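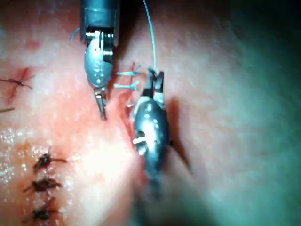
Figure 15.1 Two instruments beside a line of stitching on a pale pink, skin-like surface.

Contents > Part Four: Joining > Chapter 15

Previous Next Glossary Index

Chapter 15: Thread and Knot

Pull at the hem of your sleeve and you'll find one of the oldest inventions we still use every day! A stitch is only a thread passed through a material and held by friction or a knot, yet it keeps sails, shoes, books and tents together.

We begin with the running stitch, then move on to the backstitch, which loops back on itself and so spreads a pull across more thread. After that comes my favourite part of the whole book, the knots (have a bit of string handy). You'll test 18 of them in the workshop, using the Seso spring balance you met in Chapter 12.

Look out for the Ledesma sailcloth problem in Section 15.3. It involves a seam with 1,655 stitches, of which 986 are still sound, and asks whether you'd mend it or start again.

Key words: tension, friction, seam, lockstitch, bight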